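Ticket: Drinks station arm, bottle hand-over
Site: Lirkent, first floor break area
Status: Open, waiting on Erano support
Opened: 3rd November

Right, I'm starting a proper log because the sticky notes keep falling off the monitor. Short version – the arm at the drinks station is getting some bottles wrong, and I've been going over on my breaks to sort it out by hand, so I'd like it fixed before everyone goes back to using the old vending machine downstairs.

The fault comes and goes. I ran 28 bottle jobs this morning and 4 of them stopped with "orientation not confirmed". All four were the green apple drink. The plain water was fine all the way through, which makes me think it's the label and not the motors.

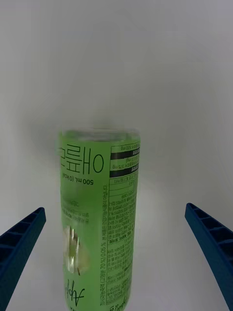

Wrist camera, apple drink 500 mL, fingers open either side.

In the wrist view the lettering comes out upside down. I spent a good while wondering whether that was the bottle or the way the camera is mounted, and I still couldn't swear to it from this one view. Erano, can you tell me which way up your software expects the print to be? The manual only talks about cans.

Things I've tried so far:
Restarted the controller. No change.
Wiped the camera lens with the cloth from the kit. No change.
Turned the label check off. The stops went away, but then I've got no check at all, so it's back on. 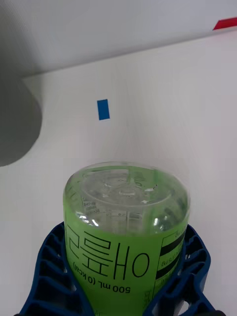
Apple drink in the grip, base end up. Blue tape at upper left.

This one I'm surer about, as you can see the round base at the top. I don't think the grip is the trouble. What I want to know is whether the arm can be told to go by the shape of the base and leave the printing alone. Zalewska have the same arm on their packing floor and they told me there's a setting for it, but I can't find it in our menus (we're still on the March version, if that matters).

I should add something about the people side, seeing as the form asks. Before the arm came I used to fill the station myself twice a day and have a natter with whoever was there. Now I mostly get called over when it stops. It does save my back, I'll give it that! But if I'm going to be the one looking after it I'd like the training day we were promised, and so would the other three on my rota. At the moment we're all guessing from the error codes.

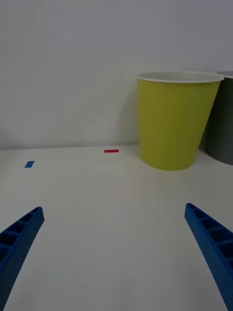 Posted by: Facilities assistant, Lirkent
The cups are a separate matter and they're lower priority. The yellow-green one and the dark grey one are close together at the back, and I'd like to know how much space the fingers need before I set a fixed spot for each. Vomden supply our cups and can do a wider one if that's easier to pick up, only I need to tell them before the next order goes in.

Please leave this ticket open until I've had an answer on the label check. I'm on earlies all week, so ring before two if you want me standing next to it.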